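**Progress report, Brovine House upkeep and waste program**
Period covered: February to April
Prepared for: Whitelaw Fund, small buildings grants
Submitted by: the house office, Brovine House

## Summary

Work in this period went mostly to plan. The daily housekeeping routine is running on both floors, the waste stations are in place, and the window survey is finished. The repair work that should follow the survey has not started. We have spent less than budgeted on supplies and expect to spend more than budgeted on the windows. Details are below, along with one request for a change to the grant lines.

## 1. Waste stations

The first part of the grant paid for round lidded bins to replace the open wastebaskets we had before. Residents had complained about smell in the warm months, and the open baskets were hard to keep clean. The new bins have a hinged lid and take a standard black liner.

We tried two liner sizes. The smaller one slid down inside the bin as soon as anything heavy went in, and people ended up reaching in after it. The larger one leaves enough plastic to fold over the rim on all sides. It costs a little more per roll. We have switched to it everywhere and used up the small ones in the office.

The written routine for changing a liner now reads:

1. Open the lid all the way back.
2. Lift out the full bag and tie it.
3. Wipe the rim and the inside of the lid.
4. Open the new bag down into the bin and fold the edge over the rim.
5. Press the plastic down all the way around, then close the lid.

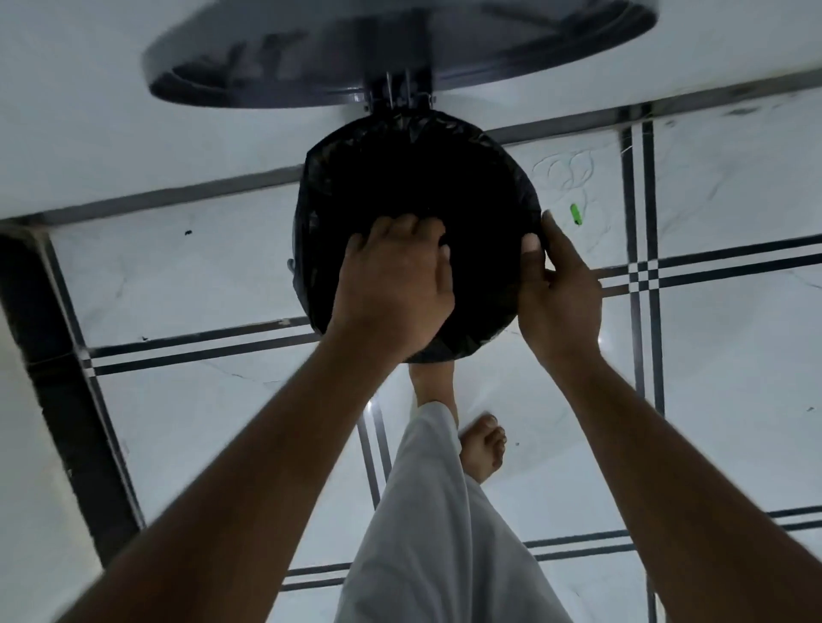

Liners are ordered from Trandus, in cartons. We ordered 750 at the start of the period and had 334 left at the April stock check. At that rate one order lasts a little under six months, so we plan to reorder in July. Delivery was late once, by four days, and the stock on hand covered the gap.

Two points are still open. The lids on a few bins do not stay up by themselves and have to be held with one hand, which makes the job slower. We have asked the supplier whether the hinges can be tightened or need to be swapped. We also have no good place for recycling on the upper floor. The landing is too narrow for a second bin, and the fire inspection notes ask us to keep it clear.

## 2. Floors and baseboards

Floors are swept daily and mopped twice a week. The tile shows every mark near the bins and by the doors, so those spots get a quick wipe at the end of the day as well. We stopped using the scented floor cleaner in March after it left a film. Plain detergent at half the strength on the label does a better job and costs less.

Baseboards were not in the original plan. We added them to the monthly list after the first inspection, when dust along the dark strips was the most common comment. They take one person most of a morning.

## 3. Windows and walls

All 33 windows have now been looked at. Each one was checked for the condition of the wood, the hinges, the glass or screen, and the wall next to the frame. Of these, 24 need only cleaning and a coat of finish. The other nine need some repair, and most of those are on the side of the building that gets the rain.

The usual problems are chipped edges on the wooden posts and dark patches on the paint beside them. We do not yet know whether the patches come from a leak at the frame or from the wall above it. Trorton, the contractor who quoted for the work, wants to open up one window before giving a final price. We think that is reasonable and have agreed to it.
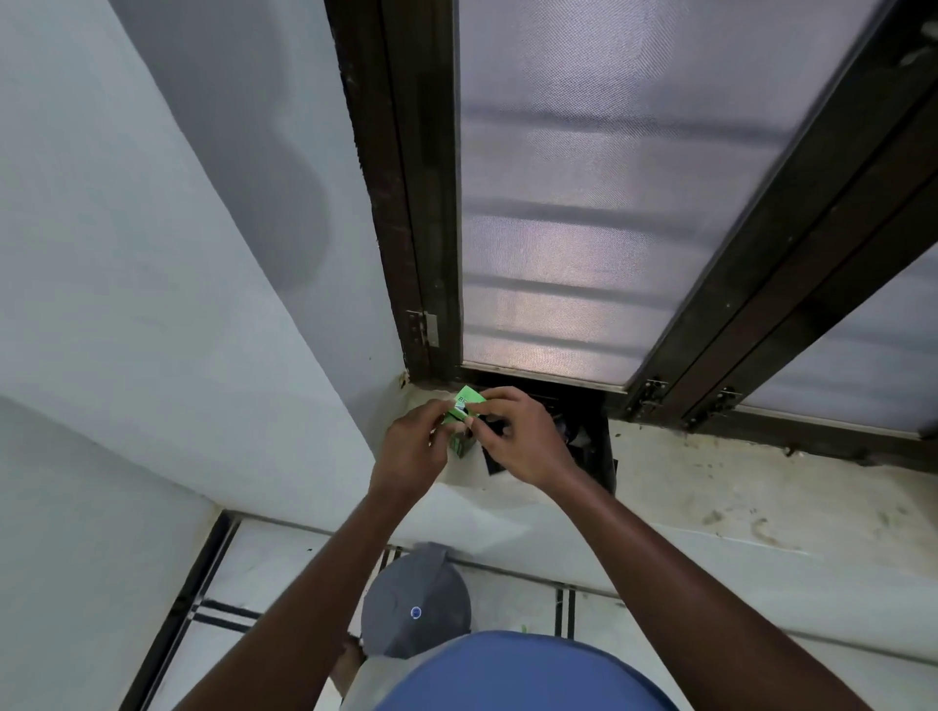 Trorton's first quote is good through the end of May. If the problem is only at the frames, the work fits inside the current line. If the wall has to be opened as well, it will not, and we would need to choose between doing fewer windows and coming back to you. We would prefer to do the worst ones properly and leave the rest for next year.

Window ledges and corners were cleared as part of the survey. A good deal of small stuff had collected there — packets, string, old screws, empty matchboxes — and it had to be moved before anyone could see the wood. Ledges are now on the weekly list.

## 4. Training and time

Everyone on the housekeeping rota has been through the routine for bins, floors and ledges. We kept it practical and short. The person learning does the job once while someone experienced watches, and then does it alone the next day. 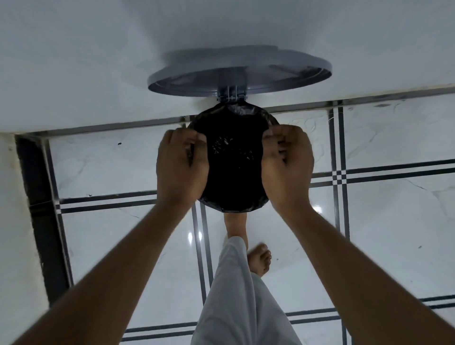 *Seating a black liner over the rim of a lidded bin.*

Time per round has come down since February, mainly on the ground floor. The upper floor is slower on account of the stairs, and we do not expect that to change. The rota has one gap in the late afternoon, which we are covering with overtime until the end of June.

## 5. Budget

Supplies are under budget. Training is on budget. Windows are unspent apart from the survey. Overtime was not in the budget and is being paid from our own funds.

**Request:** we would like to move the unspent part of the supplies line to windows. A revised table will follow once Trorton has opened the first window.

## 6. Next period

- Get an answer on the bin hinges
- Open one window and confirm the price
- Start repairs on the rain side, weather permitting
- Find a spot for recycling upstairs
- Reorder liners in July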